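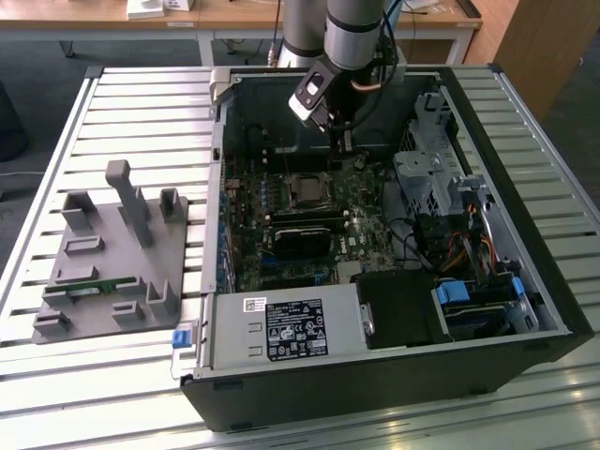

Figure 3. Desktop tower on its side, side panel off, processor exposed in its socket.

4.2 Where the small parts are

I went into this part of the study thinking screws would be the big headache in taking old office towers apart. Then I started sorting my notes from the 16 towers in our January batch, and the word that kept coming up was "blue"! Look at the drive bay near the lower right corner in Figure 3 - two blue plastic handles hold the drive, and there's a blue latch down by the power supply too. Hélène Paquette and I ended up coding every colored part we came across as a "touch point" (367 entries in all, and yes, my eyes hurt). The power cables got their own code, as orange, yellow and black bundles like this one tend to run close to the bays. I come back to them in Section 4.3.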